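Plutari bench – open tickets
Ticket: Right arm stops short on shelf restock
Status: open, waiting on cable
Opened by: Letay Ambaye
Assigned to: Manju Srivastava

Monday, Letay
Right arm stalls when it reaches for the lower part of the rack. Joint 4 throws an overcurrent fault and the arm holds where it is. Left arm runs the same routine with no fault. Happened on 6 tries in a row after the controller update.

Manju
Did you re-home both arms after the update? Also check the current limit on joint 4. The update puts it back to 600 mA.

Letay
Re-homed both. Limit was at 600, raised it to match the left arm. Fault is gone on short moves, still there at full reach. It comes on faster when the wrist is turned – could be the cable pulling.

Manju
Sounds like it. Power off, unplug the wrist camera, and try the reach with the camera dropped from the config. Leave the rack where it is so we compare the same move.
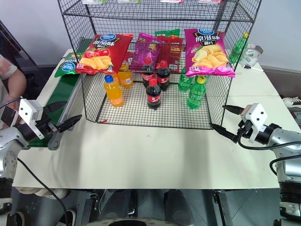
Photo: Letay Ambaye / Plutari bench

Chips hung on the front, bottles on the mesh floor, both grippers in toward the rack. The right arm's target is the Sprite side.

Letay
Five full reaches with the camera unplugged, no fault. Plugged it back in and it faulted on the second.

Manju
Cable, then. Ordering a longer one from Tretel. Keep the right arm on short moves until it's in.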